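Grellstead demonstration work: progress report for July

Hi all, this is the midway report on the Grellstead grant, and I'm happy to say it's a much cheerier one than the last! When I wrote to you before, we were still arguing over how to show the robot anything at all. We've settled that now, and most of what follows is about how the recording has gone since.

Quick reminder of the plan. You agreed to pay for 2,000 demonstrations of everyday kitchen and break room jobs, all done by people holding the Yensuk gripper in their own hands and doing the task the way they'd like the robot to do it. Those recordings then go to the training side at Edlow. We had also budgeted for a smaller set done by remote control, with the operator driving the arm from a desk, so we could compare the two.

The hand-held side is going really well. A new person can pick up the gripper and be making usable recordings before lunch, which I did not expect (my own first tries were awful, I kept moving it like a spoon). What takes the time is setting up between takes. Putting the objects back, checking the battery, making sure the tracking has started properly, then off we go again. We now do it in short blocks with a proper break, and the late afternoon recordings look a lot less sleepy than they used to.
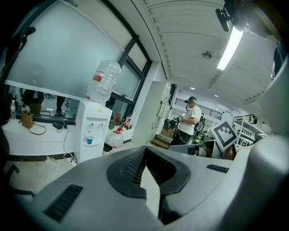

Remote control has been slower going. We have 300 good recordings and I'd hoped for more by now. The delay between hand and arm is small, but people feel it, and they start making tiny careful moves that no one would make in real life. Ula, our sorting program, throws a lot of those out for being too slow. I think it's a bit too strict, so I've loosened the time limit and we're running the rejected ones through again. I'll send the new total when I have it.

Two problems you should know about. The tracking gets lost when someone turns quickly, and we wasted a whole morning before we spotted it. We now play back the first take of every block before doing any more. The other one is grip width: the readings drifted on one unit, so I pulled those recordings and they'll have to be done again. It's annoying, but it doesn't touch the rest of the set.

Money is fine. We've spent less than planned on parts and more on people's hours, and I'd like to move 10 percent of the parts line over to cover that. Could you let me know if you need a form for it?

Next up is pouring, then opening and closing lids, and after that a first try on the arm with whatever Edlow has trained by then. I'd love for a couple of you to come by and have a go with the gripper yourselves. Mornings are best, before 10 if you can manage it.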